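Umcombe 344 Sloped-Wall Parts Bin
Sheet metal, open top, gray

Trurdale > Workholding and Storage > Bins > Open bins

Overview

The Umcombe 344 is an open sheet-metal bin for short bar stock, cut blanks and similar parts that are supplied mixed and taken out one at a time. The side walls slope inward toward the floor, so parts that land against a wall tend to slide down instead of standing on edge. The top is fully open. There is no lip on the inside of the rim.

The bin is sold as a bare unit or with the tall rear panel. The panel stands behind the bin, rises above the back wall and narrows at one end. It is intended for stations where parts are tipped in from the front. Order the panel with the bin if it is needed; the bare unit has no mounting holes and drilling them on site voids the warranty.

Surface

Outer faces and the rear panel are matte gray. The floor is left as bare metal. Scuffing and cloudy patches on the floor are normal in service and do not affect the function of the bin. Coatings on the floor are not offered - in the factory trials run by Thắng Đinh they chipped under steel bar within a shift and left flakes among the parts.

The upper part of the back wall reflects strongly under overhead light. Where parts are located by eye or by sensor, place the lamp to the side of the bin and check the result with parts in place.
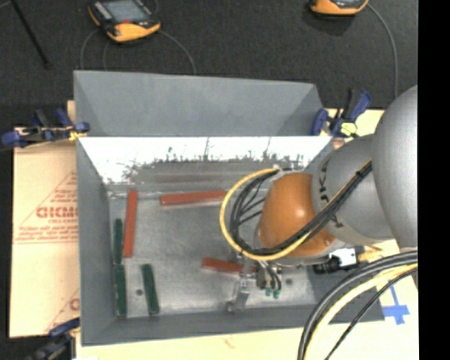 Umcombe 344 with rear panel, loaded with red and green bars.

Loading

Bars may be loaded in any orientation. Do not fill above the top of the sloped section. Mixed colors or grades can share one bin, but a divider is not available for this size. If grades must stay apart, use the Plulteck 6, which has a removable center wall.

Allow free access from at least one long side for picking. Long bars resting against a side wall should be picked before bars on the floor.

Cleaning

Remove all parts and brush out chips and dust. Wipe with a dry cloth or a mild solvent. Dry the floor fully after any wet cleaning; bare metal will show surface rust if left damp overnight. Light rust can be taken off with a nylon pad. Do not use wire wheels.

Ordering

344-B: bin, bare
344-P: bin with rear panel
344-F: set of 4 rubber feet, for bench use

Lead time for 344-P is 3 weeks. Feet ship from stock. Stands are supplied by Cao and are ordered separately - ask for the low version if the bin is picked from above.

Technical questions and drawings: Eckhard Kasten, Trurdale product support. Quote the item code with every inquiry.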